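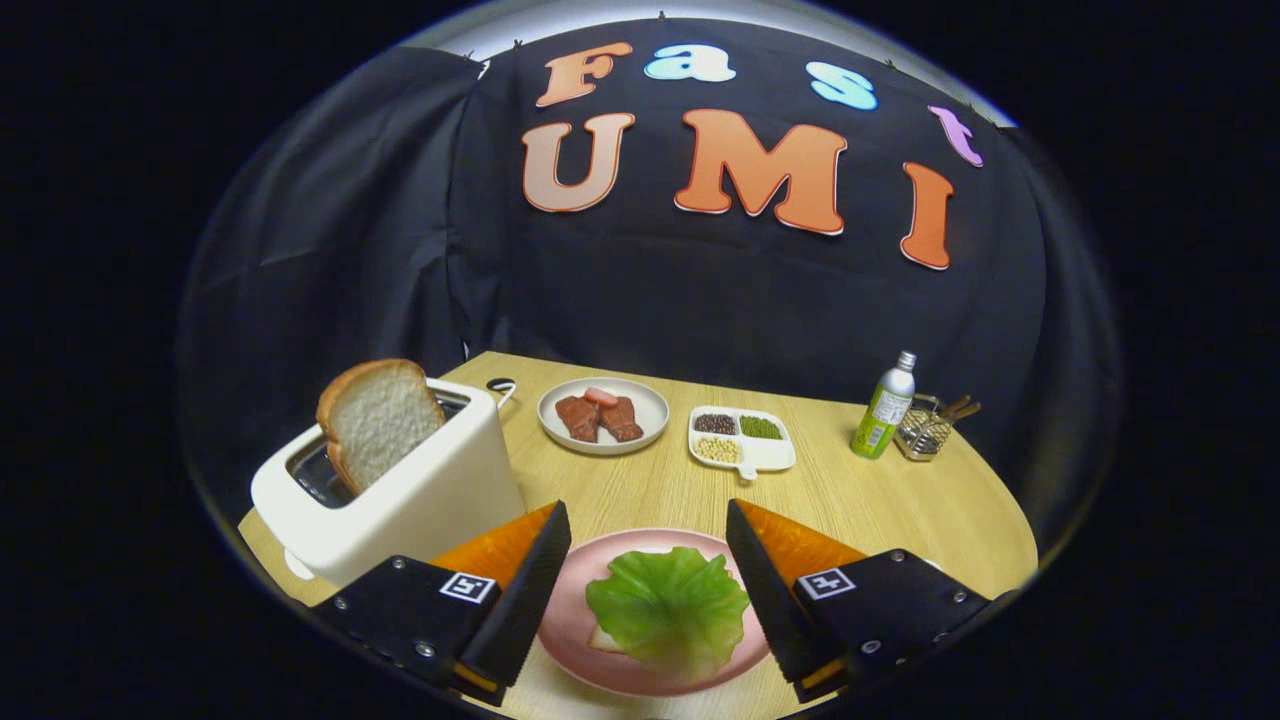

Toast first: the toaster and the meat plate on the light wood tabletop, with the cut-out letters on the black cloth behind.

I got to the studio at Dirndale a little after 8 a.m., hungry, which was my first mistake. When you go to interview someone who sets tables for a living, have breakfast before you leave the house. The stylist behind Bustuvance (she prefers the business name to her own, so I'll stick with that) had coffee going and was fussing with bread.

"I always start with the toaster," she told me. "People look at toast and they know what time of day it is. You don't have to explain a thing."

She likes a cream-white one, boxy but soft at the corners, and she likes the slice standing up out of the slot so you can see the crust. I asked if she ever hides the cord. "Used to! I'd tape it down, run it under a cloth, the whole business. Now I let it loop out the back. My own kitchen has cords."

Then there's the meat. I'm a cereal person, so two big dark pieces on a round white plate struck me as a lot for the morning, and I said so. She laughed at me. "My grandfather had steak before work every day it was in the house. I grew up thinking that was breakfast." The little pink oval on top was there for color, she said — brown on brown goes flat in a hurry, and a bit of pink wakes it up.

Dishes are where she gets really picky. Nearly everything she owns is white. She bought most of it from Wendt, a restaurant supplier that was closing out a warehouse, and paid $125 for three crates without looking inside. "Best money I ever spent. Half of it was divided dishes. I thought, what am I going to do with all of these? And now I use one on practically every table."

We got talking about backdrops. She has tried painted boards, paper rolls and a bedsheet she still feels bad about, and she keeps going back to plain black cloth. She doesn't iron it either. "A few folds are fine. It's cloth, let it hang like cloth." Against black, she says, the orange and the pale blue letters really jump, especially with that thin white outline around each one. The rows don't have to be straight. She'd much sooner have a word that arches up in the middle and drops at the ends.

Her first paying job was a brochure for Catier back when she was renting 900 square feet over a tire shop. How did it go? "I burned the toast, and then I ran out of bread." She keeps two loaves on hand now.

Before I left I asked what she eats for breakfast herself. She had to think about it. "Yogurt, mostly. In the car."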